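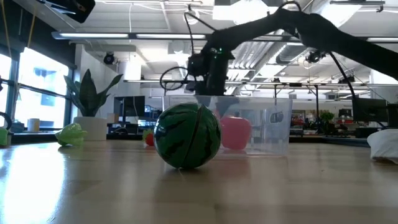
*Toy watermelon and a clear plastic bin on the table*

# Getting a first home sorted after the wedding

Two people marrying usually means two of everything. We had two kettles, two ironing boards and twenty odd mugs in a kitchen built for one. These are the tips I give couples who ask.

## Before you unpack

- Put duplicates side by side and keep the better one. Do it on the same day, or both will end up in a cupboard.
- Check your gift list before you buy anything. Ours was with Storadell, and you could still take items off it up to the week of the wedding.
- Keep every gift receipt in one envelope, with the giver's name on the back. You will want the names for thank-you cards.

## Wedding leftovers

Candle wax on tablecloths: let it harden, lift off what you can with a blunt knife, then iron the rest through brown paper on a low heat. Move the paper along as it soaks up the wax.

Glass jars from the tables are good for rice and lentils once the ribbon is off. Soak glued labels in warm water with washing-up liquid, then rub with a little cooking oil.

Brush dried mud off a dress hem before you send it anywhere. Ask the cleaner to look at the lining too, as spilt white wine dries clear and turns brown by December.

## The kitchen table 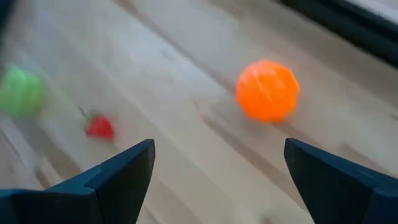 Wipe wood along the grain with a well-wrung cloth and dry it straight away. For white rings left by hot cups, try a dab of plain mayonnaise, leave it for an hour and buff it off. Test a hidden patch first. Oiled tables need a thin coat twice a year, and varnished ones don't need oil at all.

Keep one end of the table for post and paperwork. Name changes alone will fill it: bank, passport, driving licence, doctor, employer. Order a spare copy of the marriage certificate so you can send off two forms at once.

## Sharing the jobs

Write down who does what for the first month, then swap. My husband had never cleaned an oven and I had never bled a radiator. The key for the radiators hangs on a hook by the boiler.

Mererid Powell, Lodonby
Updated 13 Sep 2026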